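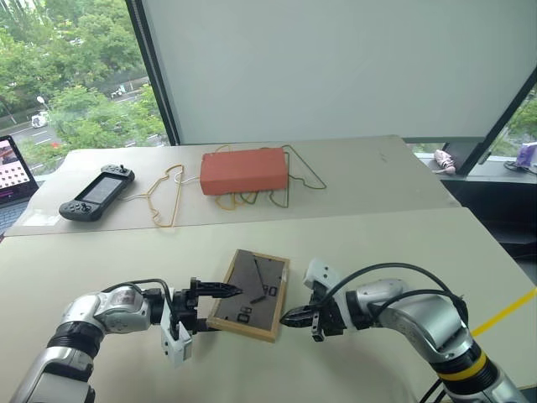 I've put a lot of holes in a lot of walls. Our hallway had so many patches in it by last winter that when the sun came through the front door you could see every one of them, like acne scars. So when I finally repainted in April I swore I was done with nails, and I bought the Pranix rail system instead. I've lived with it for almost 2 months now and a few people have asked, so this is my very long answer!

What you get: aluminum rails that screw to the wall right under the ceiling, little plastic end caps, clear cords that drop down from the rail, and hooks that slide up and down the cords. You hang the frame on the hook, push it to the height you want, and that's it. I got the white rail, which you can paint, and I did, with what was left of the wall color. From the couch you can't see it at all. From the hallway itself you can, a bit, if you look up.

The price. Deep breath. I paid $419 for enough to do both sides of the hallway, and that was with the heavier hooks. My sister-in-law Dilek Akyol thinks I've lost my mind, and she did her whole stairwell with sticky strips for the cost of lunch. Two of her frames have come down since, but none of them broke, so she says she's still ahead. Fair enough.

Putting it up took me a Monday and most of an evening. The clips go into the wall first and then the rail snaps over them, and the snapping part is really satisfying (it makes a noise like a good pen lid). Getting the clips level is the hard bit. The paper template in the box is too short to be useful in a long hall, so I borrowed a laser level from Velimir two doors down and I'd say don't even start without one. Also the screws they give you are fine but the wall plugs are junk. Mine spun in the hole. I threw them out and bought decent ones at the hardware store on Estdale, and no trouble after that.

Now the cords. You can get clear nylon or thin steel, and I went for nylon because the steel looked like a gallery in the online pictures and my hallway is not a gallery, it has a shoe rack in it. The nylon is nearly invisible against the paint but it stretches. Everything sank a little in the first week and I had to go down the line nudging hooks. It has stayed put since then. If you're hanging a big mirror or anything with real glass in it, get the steel.

I have 7 frames up at the moment. Mostly family stuff, a print from Ersoy (the frame shop, they also do nice plain oak ones if you're looking), and a terrible watercolor of a boat that I love. The small frames are the ones that gave me grief. A big frame on two cords hangs flat and behaves itself. A small light one on a single cord swings every time somebody slams the front door, and it tips forward at the top, so you're looking at the floor reflected in the glass. I stuck felt dots on the bottom corners and that mostly cured the swinging. The tipping is better if you move the hanger on the back of the frame up as high as it'll go. Pranix sells a special clip for this and I haven't tried it, because see above about the price.

Moving things around is where I stopped grumbling. I swapped the boat and my grandparents' wedding photo while my tea was still hot. I lowered one whole row so my youngest could see the pictures, then she wanted them lower still, and then my husband hit one with the vacuum, so they went back up — all without touching a drill. I've changed the order more times since I put this in than in all the years before.

One more gripe. The hooks have a tiny push button on the side that releases them, and if you have cold hands or long nails it's a pain. I dropped a frame on my foot. The frame was fine.

I did look at the Skudotine rail before buying. It's cheaper and comes in longer pieces, so fewer joins, but the hooks looked flimsy to me and you could only get it in silver. If your ceilings are high and nobody's going to look closely at it, maybe go that way.

Would I buy it again? For the hallway, yes. For the bedroom, where I've got one picture and it's been in the same spot since we moved in, no, I'd use a nail. Four stars from me, and it would be more if they put proper plugs in the box. If anyone has tried the anti-tip clip, please tell me whether it works before I cave and order a bag of them.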